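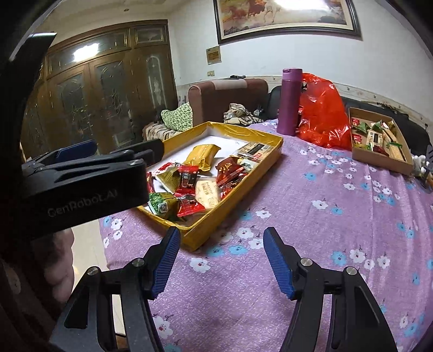 The Snack Box Gets a Reset

Okay, so I finally dealt with the snack box. If you've been reading this blog for a while you know about the snack box, because I complain about it roughly every two months. It lives on the table with the purple floral cloth, it's yellow, it's shallow, and it fills up with wrapped things in a way I can't explain. I buy a few packets, my aunt Liliana mails a few packets, my neighbor Kaisu comes back from a trip with a few packets, and suddenly I'm stacking them like firewood and something slides onto the floor whenever anyone reaches for a cookie.

So last weekend I tipped the whole thing out and started over.

First, the cloth. I've had four people ask me where the purple one came from, and I'm sorry to say it was a sale bin at Potgieter, years ago, and I've never seen it there again. My sister Pirjo hates it. She says it makes her feel like she's having tea inside a hat. I love it! It hides everything, it goes through the wash without fuss, and a yellow box looks really cheerful on it. I tried the snacks in a gray bowl on a plain cloth for a month or so last year and everybody forgot they were there, me included, and I found a packet of rice crackers in June that had turned to felt.

Now the box. I like a shallow one. I know the pretty thing right now is the tall basket with handles (Esko gave me one for my birthday, and it's a very nice basket, and it holds yarn) but with a tall basket you only ever eat the top layer. Whatever's on the bottom stays on the bottom until you move house. With a shallow box you can pretty much see what you've got. There's a white lining in the bottom of mine, and I'm a big believer in lining. Crumbs show up, sure, but you take it out, shake it over the sink and put in a fresh one, and that's the cleaning done.

The sorting took longer than I'd planned, mostly on account of the eating. I made three piles on the cloth: keep, give away, and what is this. The third pile was the biggest. A lot of what ends up in our house has been carried or mailed from somewhere, and I can't always read the labels, so there's a certain amount of squeezing and guessing. Vilho's method is to open it and find out. He's nine. His method works fine until you're left with five open packets and a kid who doesn't want dinner.

Some rules I've settled on, and I expect you to hold me to them:

Don't fill it all the way. I used to pack the box to the corners and it looked great for one day. Now I keep the snacks mostly toward one half and let the lining show at the far end. Bare space means you can push things around to find what you want, and it also means that when Liliana's next envelope comes I've got somewhere to put it.

Big puffy packets go on top. The plump yellow one is sitting up there on its own and I plan to keep it that way. Put a puffy one underneath and the whole pile wobbles, and if somebody leans on it, bang.

Flat things go to the sides. There's a beige one with a dark stripe that I've tucked into a corner, and the dark red one with the gold on it can lean up against the side and look fancy. That red and gold packet has been "for guests" since before Easter. I think we all know which guest is going to get it.

Mix up the colors. I know, I know, it's a box of snacks. But I did try grouping them once, all the reds together and so on, and it looked like a store shelf and nobody took anything. A jumble is friendlier. Red next to olive green next to cream, with a bit of white poking out, and people's hands just go in.

The cream-colored one, by the way, is an oval biscuit packet with little brown characters printed on it, and it's my favorite of the whole bunch. I'm saving it for a rainy afternoon and the big mug. I've written my name on a sticky note for the next time Esko visits – he can't say he wasn't warned.

The give-away pile went next door to Kaisu, who looked through the bag and pointed out that she'd given me half of it in the first place. Fair enough. She kept the sesame ones and sent me home with a jar of pickled beets, so I count that as a win.

A few of you asked about the drawer under the table too, and I'm getting to it. I've been looking at those little bamboo dividers, and I also have a bag of mystery keys in there that I need to be in the right mood for. Pirjo says she'll come help if I make the lemon bars. I've told her the drawer first, lemon bars second, and we're still negotiating.

Oh, and if you do a reset of your own, check the dates while you've got everything out. I didn't the last time and ended up serving my poor father-in-law a wafer that was older than the dog. He ate it, too, and asked for another one.

Tell me what's in your snack box! I'm especially after ideas for things that aren't sweet, as we've leaned very hard on cookies this spring and I'd like something salty that doesn't leave orange dust on the cloth.

Posted Tuesday, May 26, 2020

Contact | © 2020 All rights reserved | Back to top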